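Colari Basket Set

Student project data card, version 1, 1/13/23
Maintainers: Jyoti Rastogi, Talha Satti

Colari is the fall project of the Jesar robotics club, begun in September. Members recorded a tabletop arm moving small objects into and out of a basket. The set holds 600 episodes from one fixed camera, split by operator -- 18 students took part. 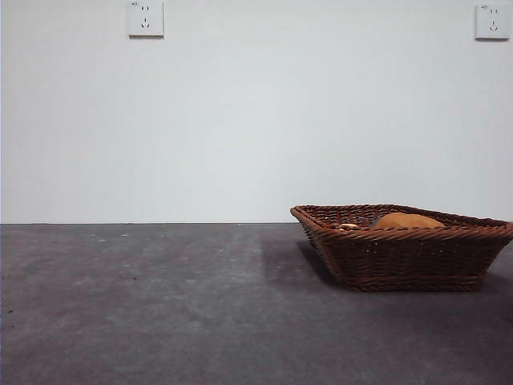
Episodes are stored one per folder, with joint positions in a CSV file and a plain text task label. Folders 1 to 50 are calibration runs and should be left out of training. Labels name the container and the side of the table it stands on, so a wicker basket on the right is "basket_right" whatever it contains. Vikas Sisodia checked the labels by hand. Gripper force was not logged.

Known issues: timestamps drift in long episodes, and operator IDs are missing from a few folders. The loader skips these -- pass keep_all to read them anyway.

Send corrections to Jyoti with the folder number.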